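The Table Comes First

Eirini Stamatopoulos clears her work table every evening before she does anything else. The mail goes on a shelf by the door, the cups go in the sink, and whatever she was sewing gets folded into a drawer.

She runs a small alterations business from the second floor of a house in Iturton. For years she worked on a dark table that came with the place. Black thread vanished on it, and so did pins.

Last July she replaced it. The new top came from Balaskas, a lumber and panel shop outside town, and cost her 372 dollars with delivery. She had set aside 700, so the rest went to a better lamp.

Picking a Top

Caradog Wogan has sold tabletops at Balaskas long enough to know what people ask for. Most want something dark because they think it hides wear. He tells them to bring a lamp from home and try it over the samples.

"Dark tops show dust by lunch," he says. "Pale ones show crumbs, but you wipe those up anyway."

He also suggests looking at how the grain runs. Straight lines are easy to live with. Wide loops draw the eye more - some buyers love them and some ask for a different sheet.

A pale top with fine grain, straight in one part and looping in another, with nothing set down on it.
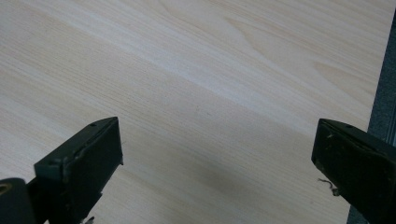

Keeping It Clear

Stamatopoulos wipes hers with a damp cloth and dries it right away. Hot irons stay on their own stand. She allows two things to live on the table overnight, the lamp and a dish of pins, and she moves both when she has a long hem to lay out in the morning.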